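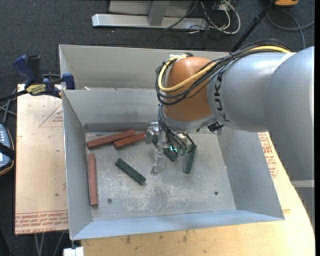 Faith & Rights

Kastcombe scraps permit rule for home worship

27 June 2025

Small congregations across Kastcombe can now meet in private homes without asking the council first, after councillors voted last night to throw out a permit rule that had hung over house churches, prayer circles and meditation groups for six years.

It is a wonderful result, and the public gallery knew it. People clapped before the mayor had finished reading the numbers, and the singing on the front steps went on well after the doors were locked. There was a Tamil hymn, then a Punjabi one, then something in Samoan that half the footpath seemed to know.

The old rule required a permit for any "regular religious assembly" in a residential street, no matter how few people came. A book club of the same size needed nothing. Neither did a weekly card night. A family that invited neighbours over to read scripture could be sent a warning letter and then a fine, and in the Pistdale end of town plenty of them were.

Council's own records, released ahead of the vote, show 204 warning letters were sent while the rule was in force. Pistdale received more of them than every other suburb put together. Most began with a parking complaint, though in many cases the officer's notes recorded no parking problem at all.

That detail came to light thanks to the Kastance Project, a local religious freedom group that runs out of a shopfront in Pistdale and has been chipping away at this for most of its existence. Its researchers asked for the letters, read every one and published a plain summary that anyone could follow. They also sat down with 23 congregations, Christian, Muslim, Hindu, Sikh, Buddhist and Baha'i among them, and wrote up what each had done when the letter arrived. Several had moved from house to house. A few had split into smaller groups. One Bible study met in a parked minibus for an entire winter!

"People told us they had started drawing the curtains to pray," the group said in a statement after the vote. "Tonight they can open them again. We are so proud of the families who put their names to this when it would have been easier to stay quiet."

The submission they put together carried 275 signatures, and a good number came from residents who said they had no religion themselves. One of the loudest cheers of the night went to a letter read out on behalf of a humanist society, which argued that a council with the power to licence a prayer meeting had the power to licence any sort of meeting.

Under the new wording, gatherings in homes will be treated alike whatever their purpose. The usual limits on noise, parking and fire safety stay where they are and apply to everyone. Unpaid fines under the old rule are cancelled, and households that have already paid can apply for a refund until the end of December. Forms will be available in eleven languages at the Kastcombe library and the Pistdale service counter.

Purpose-built places of worship are not covered. They still go through the ordinary planning process, which is its own long story – the Sikh community's application for the old Kerslake cannery site has yet to get a hearing date. Councillors were asked about it last night and said it would be dealt with separately.

Two councillors voted against the change. They said they supported freedom of worship but wanted an upper limit on numbers, and worried that some houses could turn into full-time venues. Staff have been asked to report back in a year on whether complaints go up, and the Kastance Project says it welcomes the review and will be keeping its own tally.

There is interest from further afield too. Kerslake Shire has a nearly identical clause on its books, copied from Kastcombe's almost word for word, and faith leaders there were in the gallery taking notes. They plan to take a submission to their own council and have already borrowed the template.

For now, though, Pistdale gets to enjoy this one. A shared lunch is being held in the park behind the service counter this weekend, with the congregations each bringing a dish and a song. All are welcome, and the cooking will be vegetarian so that everybody can eat from the same table. Bring a chair if you have one.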